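I love a desk with room on it! When I sit down to draw or do homework, I put my laptop at the back, then my pen next to it, and that leaves a big open patch in the front for my elbows (and my snack).

My trick is baskets that hang. A wire basket hooks over a bar, so it takes up no table at all, and you can peek right through the holes to find your stuff.
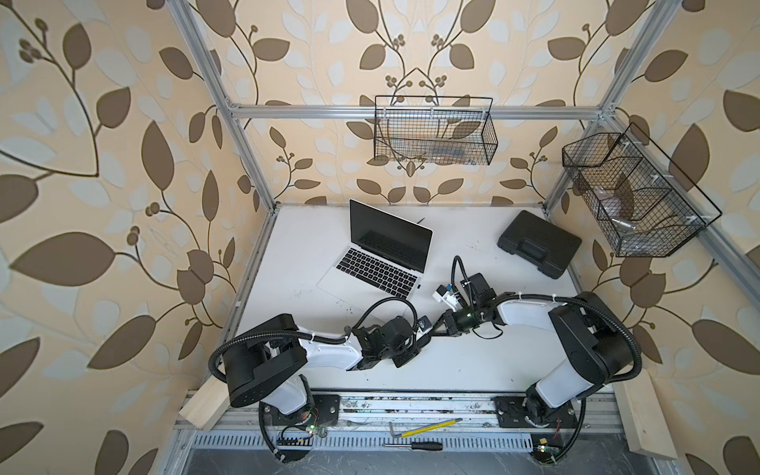 Baskets with compartments are even better, because little things can't all slide into one heap. My friend Vlasta keeps erasers in one part and clips in another. Try it with your own desk!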